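**Juice bottles on a green belt: do they tip, and where do they go after?**

**fasik_lane** — 11 Dec 2020

Setting up a short belt for bottled drinks. One bottle at a time, tall plastic ones, into a shallow tray. My partner in this, Kedir Birhane, wants guide rails on both sides. I say a bottle can stand up by itself, it has been doing so in my fridge for years. Glossy green surface, aluminum rail on the near side, pink tray in front.

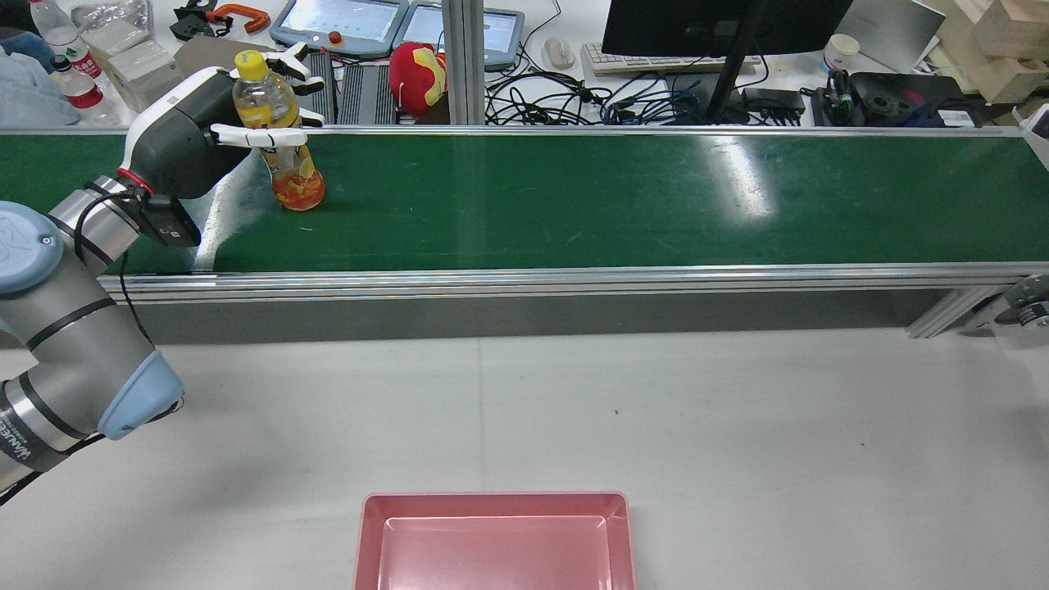 *Orange drink, yellow cap, standing upright on the belt.*

Belt is 742 long, in millimeters before anyone asks. Opinions welcome, preferably mine.

**rudd_and_sons**

Kedir is right. A bottle that stands up on a parked belt will tell you nothing about a bottle on a belt that starts with a jerk. Ask me how I learned to mop.

Also, that tray is shallow. Tall bottle, low rim, first bump and it's over. Get a deep crate with dividers.

**fasik_lane**

The tray stays. It is pink and I like it.

**Grotia**

Disagree with Rudd on the crate. Dividers are fine until somebody switches to a fatter bottle, and then you own a very nice crate for the old one. Shallow is easier to load and easier to wipe.

What I'd worry about is shine. A slick belt is great for cleaning and poor for grip, and a bottle with a small base will skate when you stop short. Wipe it with plain water, let it dry, try again. Do not use the lemon spray. I used the lemon spray. 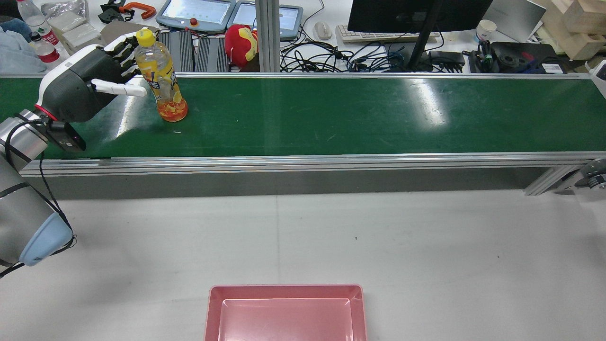 Belt cleaning is a whole subject and people skip it. Sugar is the enemy: one leaky cap and you have a strip of glue going round and round, picking up lint. I do the surface first and the side rails second, with a cloth that never goes near anything else. I see a light blue one over in the far corner, so you're equipped. Cluttered bench behind the belt, though. I'd move the drinking water off it before somebody packs the wrong bottle.

**rudd_and_sons**

The bench is fine. A tidy bench means the work is happening somewhere else.

**Grotia**

That explains your mop.

**fasik_lane**

OK, took some of this on board. Order of business, subject to Kedir overruling me:

1. Wipe the belt, plain water, no lemon.
2. Run 37 starts and stops with a full bottle and write down every wobble — Kedir's number, he won't say where he got it.
3. Leave the pink tray on the white tabletop, left of the belt, within easy reach.
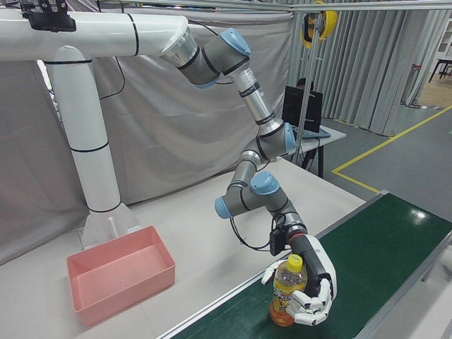

4. Price up 2 guide rails from Dondelell, purely so I can say I looked.
5. Repeat everything with the bottle half empty. I will handle the emptying.

**rudd_and_sons**

Half empty is steadier, by the way. Weight sits lower. You'll pass that one and get cocky.

**Grotia**

Steadier until it sloshes. Test it both ways and post the wobble count in January.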